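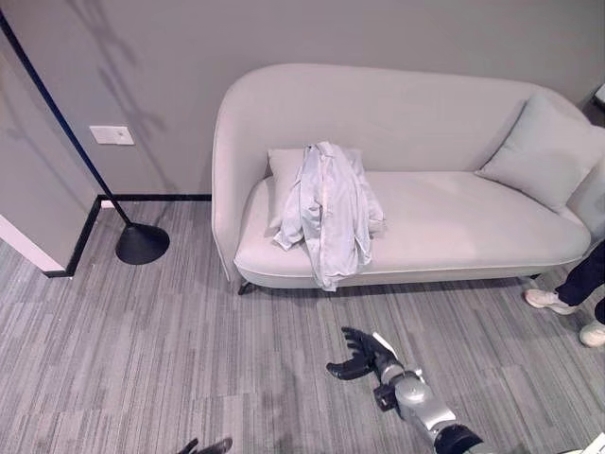 Texto: Tanveer Bukhari | Revisão técnica: Morag MacAulay | Manual do pavimento Mondeck, secção 4

4. Colocação das réguas em sistema flutuante

Esta secção explica a colocação das réguas Mondeck de encaixe sobre uma base já preparada. Se a base ainda não foi verificada, volte à secção 3 antes de abrir as caixas. As instruções são válidas para as gamas Plillwood e Farquharson. A gama Puncombe é colada em toda a superfície e tem a sua própria secção (secção 6).

4.1 Antes de começar

Deixe as caixas fechadas e deitadas na divisão onde o pavimento vai ser colocado, durante pelo menos dois dias. Não as encoste à parede em posição vertical, porque as réguas podem ganhar uma curva que depois é difícil de corrigir. Em janeiro, ou em qualquer mês de tempo frio, ligue o aquecimento da casa com a temperatura normal de uso e mantenha-a assim durante todo este período.

Material necessário:
Réguas e rodapés
Manta de base e fita para as juntas
Cunhas de afastamento
Serra de dentes finos ou serra de recortes
Bloco de batimento e martelo
Alavanca para a última fila
Fita métrica, lápis e esquadro

Nota: compre sempre uma quantidade um pouco superior à área da divisão. Para uma colocação direita, calcule mais uma caixa por divisão pequena e duas por divisão grande. Para a colocação em diagonal, as perdas nos cortes são maiores e convém pedir o cálculo ao vendedor.

4.2 Escolher a direção

O mais habitual é colocar as réguas no sentido da luz que entra pela janela principal. Num corredor, coloque-as no sentido do comprimento. Se duas divisões comunicam por uma porta larga, decida a direção para as duas ao mesmo tempo e só depois comece a primeira.

Meça a largura da divisão e divida-a pela largura útil da régua. Se a última fila ficar com menos de 5 cm, corte também a primeira fila, de modo que as duas tenham uma largura parecida. Este cálculo demora poucos minutos e evita uma tira muito estreita junto à parede – que é a parte mais difícil de encaixar.

4.3 Manta de base

1. Aspire bem o chão. Um grão de areia debaixo da manta pode fazer ruído durante anos.
2. Desenrole a manta na perpendicular à direção das réguas.
3. Encoste as tiras uma à outra sem as sobrepor.
4. Cole as juntas com a fita.
5. Corte o excesso junto às paredes.

Atenção: não use duas camadas de manta para corrigir desníveis. O pavimento fica com demasiado movimento e os encaixes acabam por partir.

4.4 Primeira fila

1. Abra três ou quatro caixas e misture as réguas. A madeira tem diferenças naturais de tom de uma caixa para outra.
2. Comece no canto esquerdo da divisão, com a lingueta virada para a parede. Nas réguas da primeira fila, corte essa lingueta.
3. Coloque as cunhas entre a régua e a parede. A folga deve ser de 10 mm em todo o perímetro, incluindo tubos, ombreiras e degraus.
4. Encaixe os topos das réguas até chegar à parede do lado direito.
5. Marque e corte a última régua da fila. Guarde o pedaço que sobra.
6. Verifique com um fio esticado se a fila está direita. Se a parede tiver uma curva, é a régua que se corta para a acompanhar, e a fila mantém-se direita.

4.5 Filas seguintes

1. Comece a segunda fila com o pedaço que sobrou, se este tiver pelo menos 30 cm.
2. Incline a régua, introduza a lingueta na ranhura da fila anterior e baixe-a com uma pressão firme.
3. Feche a junta do topo com o bloco de batimento. Dê pancadas leves e nunca bata diretamente na régua.
4. Mantenha uma distância mínima de 30 cm entre as juntas de topo de duas filas vizinhas.
5. De três em três filas, confirme as cunhas e volte a medir a distância à parede.

Nota: se uma régua não encaixa, não force. Retire-a, limpe a ranhura com um pincel seco e tente de novo. Réguas com o encaixe danificado podem servir para os cortes junto à parede.

4.6 Tubos de aquecimento

Marque o centro do tubo na régua e faça um furo com o diâmetro do tubo mais 20 mm. Corte a régua pelo centro do furo, coloque as duas partes e cole a peça pequena com cola para madeira. Tape a folga com uma roseta.

4.7 Última fila e remates

1. Meça a distância até à parede em vários pontos e desconte a folga.
2. Corte as réguas no sentido do comprimento.
3. Encaixe-as com a ajuda da alavanca, protegendo a parede com um pedaço de madeira.
4. Retire todas as cunhas.
5. Fixe os rodapés à parede, nunca ao pavimento.

Cuidado: em divisões com mais de 8 m de comprimento ou de largura é obrigatório um perfil de dilatação. O mesmo se aplica a cada passagem de porta.

4.8 Depois da colocação

Pode caminhar sobre o pavimento logo que termine, exceto nas zonas onde usou cola. Aí espere 18 horas. Os móveis pesados devem ser levantados e não arrastados – e convém colar feltros em todos os pés antes de os pousar. Não coloque tapetes com base de borracha, que podem deixar manchas no verniz.

Guarde a etiqueta de uma das caixas junto com a fatura. O número do lote é pedido em qualquer reclamação. A limpeza e a manutenção são tratadas na secção 5.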